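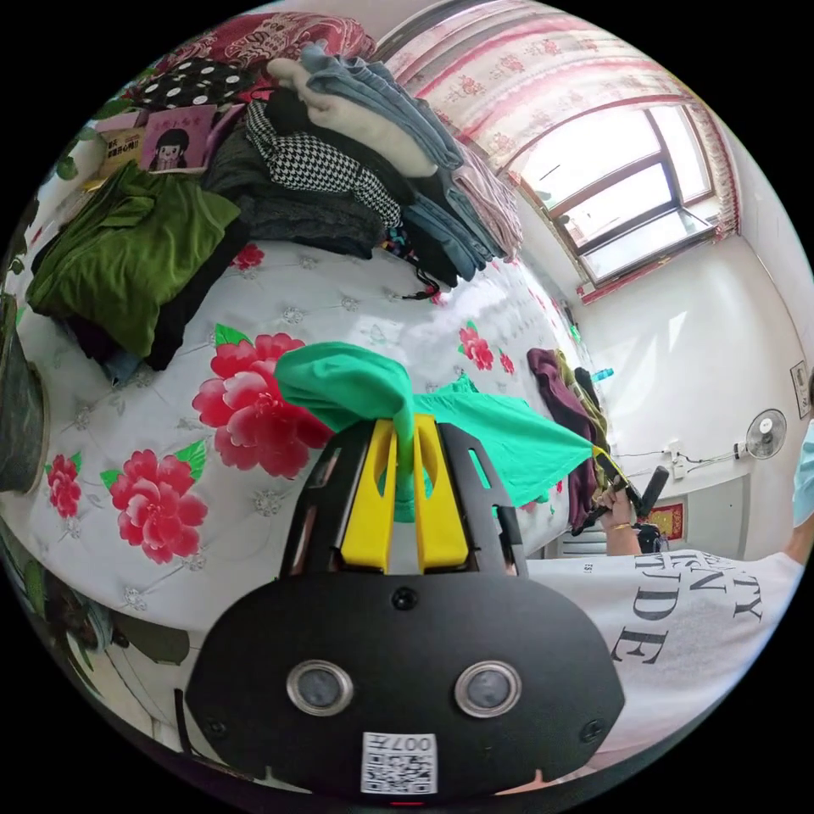 写真1 寝室での衣類たたみ作業。牡丹柄のキルトのベッドカバーの上で緑色の布を広げているところ。奥はたたんで重ねた衣類。

クルコンハム住まいの整理支援事業 中間報告
2023年1月30日

1. 今期の概況

9月の開始から今期末までに、対象50世帯のうち12世帯で寝室の衣類整理を終えました。計画書では「順調に進めば半数」と書いておりましたので、順調ではなかったことになります。計画書を書いた時点では、一世帯の寝室にどれほどの布が眠っているかを、当方は甘く見ておりました。ご報告の冒頭から恐縮ですが、数字は後ろに回しても増えません。

遅れの主な原因は、たたむ作業そのものより、たたむ場所の確保にありました。申請時の手順書では「作業台を用意し、その上で一点ずつたたむ」としていましたが、作業台を置ける寝室はほとんどなく、置けた寝室では今度は人が入れませんでした。10月以降はベッドの上を作業面とする手順に改めています。作業台の購入費は未執行のまま残っており、扱いを5でご相談します。

2. ベッドの上でたたむ手順

現在の手順は次のとおりです。

ベッドカバーは外さず、しわだけ伸ばして使う。
たたみ終えた衣類は枕側に寄せて積む。
足元側は常に空けておき、次の一枚を広げる場所とする。
大きい布は二人で両端を持つ。
山が崩れたら、崩れたところからやり直す。

最後の項目は現場からの要望で加えました。以前は「最初からやり直す」と読める書き方になっており、実際に最初からやり直した班が一つあったためです。

柄物のベッドカバーについても一言添えます。写真1のような大きな花柄は、見た目には華やかですが、小物の仕分けには向きません。別の世帯では、花柄の靴下の片方が花柄のカバーの上で半日行方不明になりました。以後、靴下とハンカチは無地の盆に載せてから仕分けることにしています。盆は各班で持参しており、経費は発生していません。

3. 大きい布の扱い

シャツやズボンの類は、慣れれば誰がたたんでも似た形に収まります。時間を取られるのは、用途のはっきりしない大きい布です。シーツなのか、カーテンの残りなのか、風呂敷の親戚なのか、持ち主に伺っても「たぶん母の」というお返事が返ってくることがあります。今期はこうした布が全世帯で117枚ありました。

大きい布を一人でたたもうとすると、中央がねじれて束になり、いったん広げ直すことになります。二人で端を持って広げ、角を合わせてから二つ折りにするほうが早く、仕上がりの大きさもそろいます。もっとも、二人で持つと左右どちらに折るかで意見が分かれ、布を挟んで短い沈黙が生じます。手順書に「窓側の人が決める」と書き足したところ、この問題は解消しました。窓のない部屋での運用は検討中です。

用途不明の布は捨てずに、まとめて一段に収めています。処分を勧めないことは申請時にお約束した方針で、今期もこれを守りました。おかげで棚の一段が「不明」と書かれた札のもとに満杯になったお宅もありますが、ご本人は大変満足しておられます。

4. 備品と協力先

収納箱はバレド社から300箱を購入し、全数が届いています。ふたの開く向きが見本と逆でしたが、使用に支障はなく、返品の手間を考えてそのまま使っています。棚の下段に入れると開けにくいという声が出ており、下段には季節外の衣類を回しています。

ドリスブリッジ地区の集会室は、収納箱の保管場所として引き続き借用しています。箱は折りたためる仕様ですが、折りたたんでも思ったほど小さくなりません。卓球台との共存が続いています。

5. ご相談事項

第一に、作業台購入費の振り替えです。未執行分を訪問回数の追加に充てたく、承認をお願いいたします。ベッドは各世帯にすでにあるため、作業面の確保に新たな費用はかかりません。

第二に、完了世帯の定義です。現在は「寝室の衣類がすべてたたまれ、所定の場所に収まった日」を完了としています。翌週に再訪すると椅子の背に上着が三枚掛かっている、という事例が複数あり、これを未完了と数えるかどうかで班ごとに判断が割れています。当方としては、椅子の背は衣類の自然な生息地とみなし、集計から除外したいと考えております。

第三に、スタルケルデン地区への拡大時期です。当初は春の開始としていましたが、残る世帯の訪問を先に進めたく、秋への延期をお願いします。

6. 来期の予定

来期は班を一つ増やし、訪問の間隔を詰めます。新しい班には、初回から大きい布の二人作業を経験してもらいます。改訂した手順書は次回の面談時に持参します。現行版より二ページ長くなりましたが、うち一ページは靴下についてです。

クルコンハム住まいの整理支援事業 事務局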